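Gion Strebel wanted 4,000 for the gelding and would not say why it wasn't 2,000.

"He's done the two-foot-six," he said. "Clean. Ask anybody at Pendotis."

I had asked somebody at Pendotis. She remembered a horse called Jistus, and she remembered him leaving the ring by way of the judge's table.

"Different Jistus," Gion said.

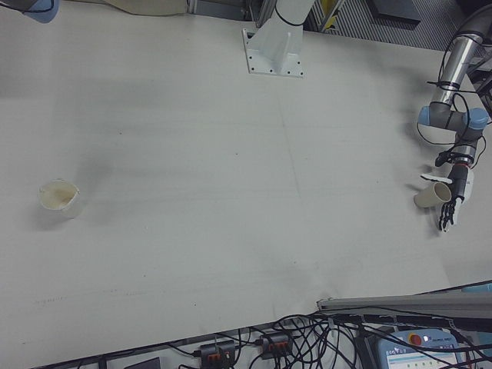 He led the horse out anyway. Jistus was a plain bay with a kind eye, and I've been sold horses on a kind eye before. He walked sound. He trotted sound on the soft side of the arena, and when I asked to see him on the gravel, Gion had to go check on the hay.

Sherif Shawky had driven me out and was leaning on the gate. "Twenty minutes," he said. "Ask him what the horse had for breakfast."

"Oats," Gion called from the barn.
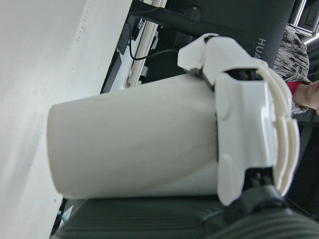

I got on. Jistus stood like a church while I fixed my stirrups, and I didn't trust that either. There's a calm that comes from good training and a calm that comes from a tub. I had seen one on the feed room shelf, fat and off-white with no label that I could find, and I'd asked Gion about it. Joint supplement, he said. Joint supplement usually brags about itself on all sides.

We jumped the crossrail. We jumped the little vertical. He was lovely, and I got madder with every fence.

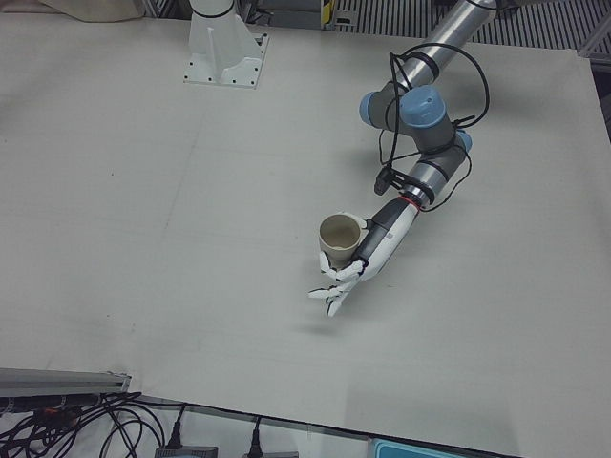
"So you like him," Gion said when I slid down. He went in and brought me coffee in a small beige paper cup, the kind you get at the bank, and held it out like we had already shaken hands. I let him hold it.

"I'll come back in the morning," I said. "Six. Don't feed him first."

Gion looked at Sherif. Sherif looked at the horse.

"Six is early," Gion said.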